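Jorkholm table, white gloss: good surface, weak instructions
Review by Marcelino Vasconcelos, 29 June 2019

I bought this table for the room where I read and write my translations. I looked for a long time at the Asby, but it has sharp corners and I have small nephews who run. The Jorkholm has rounded corners, and for me this decided the matter. I paid 124 and carried it up the stairs with my neighbor.

The assembly took us one evening. The drawings are small and the screws for the legs look almost the same as the other screws, so please sort them before you begin. We did not, and we had to take one leg off again.

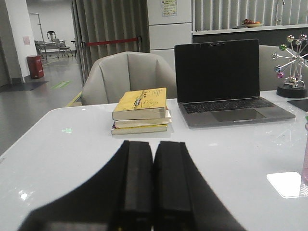

The Jorkholm top with three paperbacks, a laptop and the little wheel with colored balls.

The shine is strong. If you put a laptop on it, you see a soft reflection of the metal, and I find this pretty. But the top also shows light smudges, and a person who does not like to wipe should choose a matte one. I use a damp cloth and then a dry one. The cleaner from Westo left stripes on mine, so I stopped using it.

After three months I have no scratches. The table does not shake when I type, only a little when I lean on the corner with my elbow. I would buy it again at this price, but I would ask the shop for a better drawing.

Four stars of five.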